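Ticket 2744: towels from Gitia shedding and folding crooked
Status: Open
Opened July 2026

Hi there! I bought a stack of the Lumanlan terry towels in March and two things are driving me up the wall. First, they shed. I've got a dark green table I fold on and by the end of a batch it needs a good wipe (orange fuzz shows up on green like you wouldn't believe). Second, they won't fold square. I line up the corners, smooth it down, and one side always ends up longer.

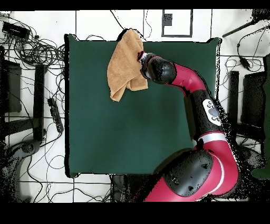
So far I've washed them 3 times, the last time with no softener, and skipped the dryer sheets. Less fuzz, same crooked fold. I also tried folding in thirds, which was worse! My older Dasitz towels come out fine on the same table, so I don't think it's me. 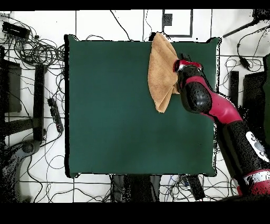

Gitia Support wrote back the next morning: thanks for the details, please lay one towel flat, measure both long sides, and check whether the woven band has pulled in. A tight band can shrink before the terry does.

OK, measured! The band has pulled in, and the terry next to it puckers. I wet the band, tugged it gently from both ends and let it dry flat overnight. Much closer to square now, but I have a lot of towels to get through and I'd rather not do this after every wash.

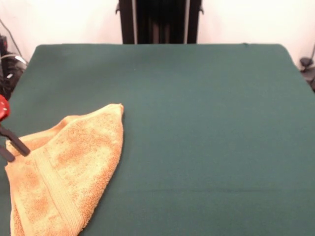 Nilano replied under the ticket that mine did the same until I dropped to a cool wash and took them out of the dryer a little damp. The shedding quit on its own after a few more loads.

Trying the cool wash this weekend. Please leave the ticket open.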